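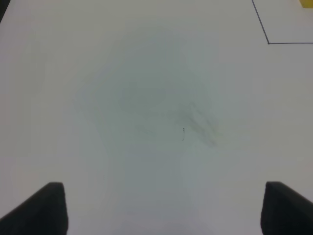 A white tabletop at the Grorker open day in Plutatstead, with the middle left clear.

I had been meaning to get over to Plutatstead for ages, and when the notice went up that Grorker would be opening its workshop to visitors for an afternoon in June, I put my name down before I had even looked at the train times. For those who don't know them, Grorker is a small outfit that works on blocks and building toys. I have a weakness for blocks (my shelves at home will tell you so), and I went along with very high hopes and a cheese sandwich.

The workshop is a good walk from the station, uphill most of the way, past a tire place and a very nice bakery that I did not leave enough time for. You sign in at a counter by the door, get a sticker for your coat, and are sent off in groups of 12. Ours was a cheerful mix of grandparents, a couple of preschool teachers, and one family with a baby who slept through the entire thing.

The first stop was the storeroom, which I could happily have stayed in all day. They keep one of everything they have worked on, and our guide told us the count stood at 2,068 pieces. The older ones are in shallow drawers lined with felt, and you are allowed to open the drawers yourself, which I thought was very trusting of them! I found a whole drawer of arches in a shade of green I remember from my own kindergarten, and I'm afraid I held up the group a little.

From there we went through to the long room where the white tables are. It's plain in there, all pale surfaces, and I gather that's on purpose, as it lets you look at a color without anything else getting in the way. Put a block down on a table like that and you notice things you would never see on a living room rug, how one color seems to warm up the one beside it, or how much the light from above changes a face when it's turned even a little bit.
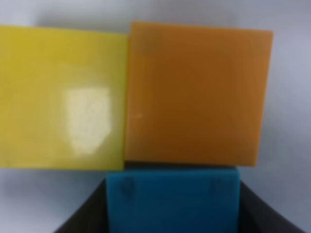 Yellow is the one they get asked about most, according to our guide. Parents want it bright, teachers want it a touch softer, and the shade has been changed 4 times over the years to try and please everybody. I'm on the side of the teachers, though I'll admit a bit of shine on a yellow block is a lovely thing. Orange, by comparison, has hardly given them any trouble at all. We had quite a talk about it around the table, and one of the grandfathers felt so strongly about red that we nearly missed the next part of the tour.

The two ranges they talked about most were Jonar and Nông. Jonar is the older one, with big chunky shapes for little hands, and there are 19 shapes in the full set. Nông is newer and meant for slightly older children who have gotten past simple stacking and want to build something with a bit more to it. I came in fully expecting to prefer Jonar, out of plain nostalgia, and came out wishing I had a good reason to buy both.

What I enjoyed most was hearing how long they spend on a single cube. You'd think a cube would be the easy one. We heard about corners that were too sharp and corners that were too round, and a whole winter's worth of arguing over what size suits a four-year-old's hand.

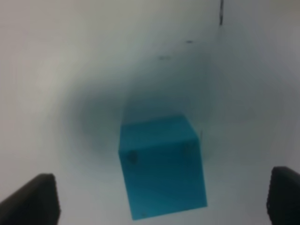
I have always been a blue person when it comes to blocks, and anything that leans toward teal will get me every time, so I lingered there a good while too. One of the teachers told me her class fights over the blue ones every morning, and she has had to work out a turn-taking system with clothespins. I wrote that down for my sister, who has twins.

We finished with tea and lemon cookies in the front room, where there was a box of seconds for sale at very kind prices. I came away with a paper bag full, mostly cubes and a couple of long flat pieces that will make good bridges. There is a step down at the front door that you don't see coming, so watch your feet if you're carrying a bag. The bakery had closed by the time I got back down the hill, so next time I'll stop there first.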